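Who Holds the Spoon: Automation and the People of the Contract Kitchen

By Antonina Prokopenko
Grendale Workplace Review, August 2024

The debate over automation in food service is usually conducted from a distance. Those who favor it speak of labor shortages, and those who oppose it speak of lost jobs. Both sides tend to treat the kitchen as a single task that will one day be done either by people or by machines. Employees who have lived through the early stages of such a change describe something different, and employers would do well to listen to them before signing the next contract.

Grabner operates staff canteens and hospital kitchens from its main site in Grendale, where 138 people are employed in preparation, cooking and service. Two years ago the company installed automatic portioning equipment supplied by Gunov. Last winter it entered a further agreement with Studik, a developer of robot arms for light kitchen work. Under that agreement, kitchen employees demonstrate ordinary tasks with hand-held grippers fitted with cameras, and the recordings are used to train the arms. In the first phase, 24 employees took part. I served on the joint panel that advised the company and its staff on the terms, and the views given in this essay are my own.

The portioning equipment deserves a brief account, as it shaped the mood in which the second project was received. It was introduced as a relief for tired wrists and shoulders, and for the people on the tray line it has been that. It also removed the two positions that experienced staff moved into when they could no longer stand at the stoves for a full shift. Those positions had never been listed as a benefit. They appeared in no agreement and were not mentioned in the business case. When they disappeared, there was no form on which the loss could be recorded, and several long-serving employees chose to leave earlier than they had planned.

A workplace is full of arrangements of this kind. They are informal, they are often unfair in small ways, and they hold a good deal together. Any employer planning to automate a task should first find out what else that task has been doing. Management cannot find this out from a process chart. It must ask the people on the line, on paid time, and it must ask before the equipment has been ordered.

The work with Studik raises a second question, and in my view a harder one. Earlier machines were designed by engineers who had watched the work being done. The new systems learn from the movements of the worker. A cook who lifts a spoon with a gripper in hand is supplying the material from which the product is made. During the first phase, the company collected 298 hours of such recordings. They contain the way a person slows down near the rim of a dish, corrects a poor grip, or waits before setting something down. Much of this is skill acquired over years, and under the standard terms of employment it was paid at the same hourly rate as mopping the floor.

The company's first position was that demonstration was an ordinary duty and could be assigned like any other. Legally, that position may have been sound. As a matter of good practice it was poor, and the company deserves credit for moving away from it. Employees now volunteer for demonstration, receive a supplement for each hour, and may withdraw without giving a reason. These are sensible terms. They remain incomplete, however, because payment ends when the recording ends, while the recording can be used for as long as the developer wishes.
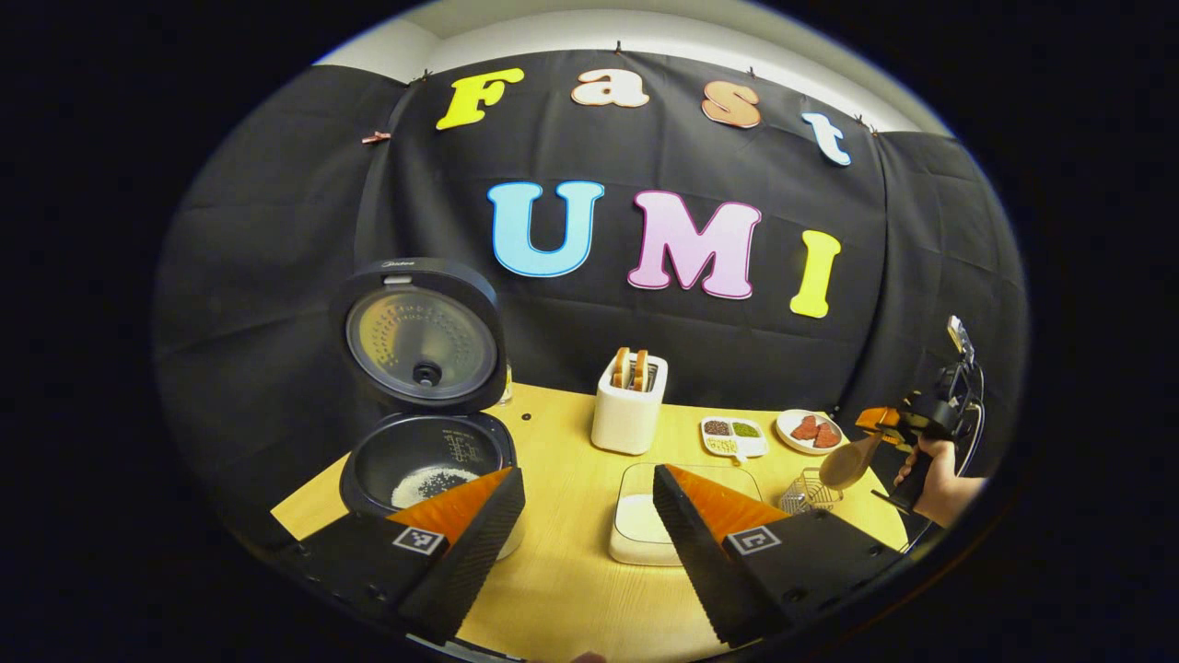 Demonstration work with hand-held grippers. One holds a wooden spoon; the table is set with a rice cooker, a toaster and dishes of food.

It is sometimes said that work of this sort is too simple to bargain over. I would invite anyone who believes so to spend a morning at it. The wrist has to stay steady, the motion must be repeated with care, and a cook must use two fingers where the hand would use five. Participants reported that the concentration tired them more than a lunch service did. The present limit on session length was set after they raised the matter, and it should be written into the agreement so that it does not depend on the goodwill of one supervisor.

I do not argue that the project should be stopped. Kitchens are hot and hard on the body, and many of the tasks now done by hand leave people injured by the age of fifty. If an arm can stir, lift and scoop for part of the day, that is a gain worth having. The question is who shares in it.

Three measures would help. The first is a written inventory of informal duties and lighter posts, prepared with staff before any new system is approved. The second is a continuing payment to demonstrators for as long as their recordings remain in commercial use. The third is a guarantee that supervision and correction of the arms will be offered first to existing kitchen employees, with training during working hours. Of the 219 comments received by the panel, more dealt with this last point than with wages.

The second phase is due to be negotiated before the end of the year. Grabner has said that it will publish the terms to all staff before signing, and it should allow enough time for them to be read and answered.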